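7/26/26 -- Cinder notebook, home-setting collection rules, rev 5

Went over the tidy-up task on the bed with Thongchai Rattanakul. The March rules were written for a bench and don't say enough about soft surfaces.

Rule 1. Opening position. Fingers open, both pads visible, before the first approach. If a pad is hidden at the start, restart the take. 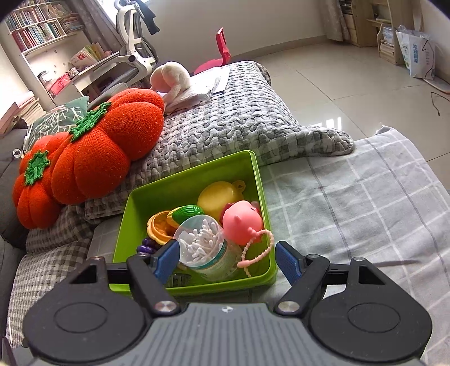 Fingers open at the green box, swab jar inside.

Rule 2. Clearance. Stop short of the pile, pick one target, then close. No sweeping. A pad that catches two toys counts as a failed grasp even if both end up in the box.

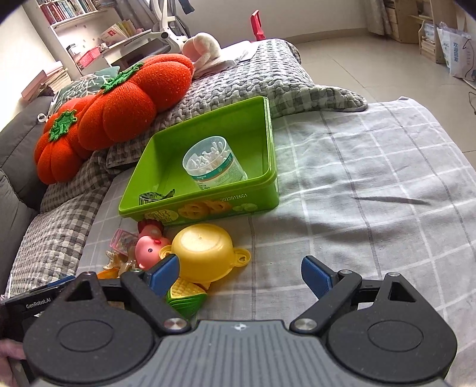 The old text allowed one correction per grasp without saying what a correction is. Now: any reopening of the jaws after first contact. Second reopening ends the attempt.

Rule 3. Clear containers. Grip on the side wall, keep upright, no contact with the lid. Depth on clear plastic is poor on our setup, so these takes go in their own folder and get 100 percent review.
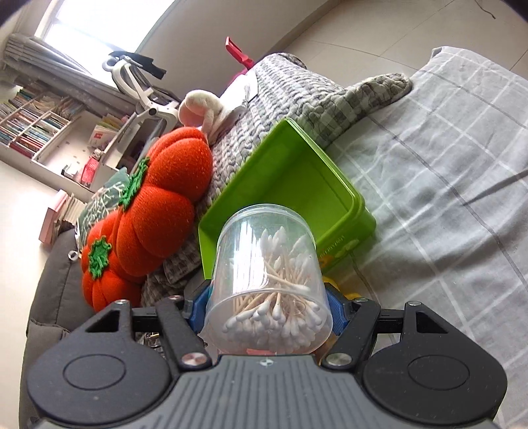 Sihan Shao would drop the upright rule for anything with a closed lid, and wants it kept for open jars only. Kedorgate tags tilt separately, so we could do the same and lose nothing. Left open.

Rule 4. Two grippers. The idle one stays open and out of the work area. Log which hand leads before the take. Titadero's template has no field for this -- add one.

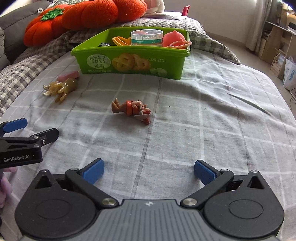 Jaws open over the sheet, second gripper at left.

To do: send rev 5 to Yuan, relabel the 7 takes with no lead hand, check pad wear limit (9 or less on our scale).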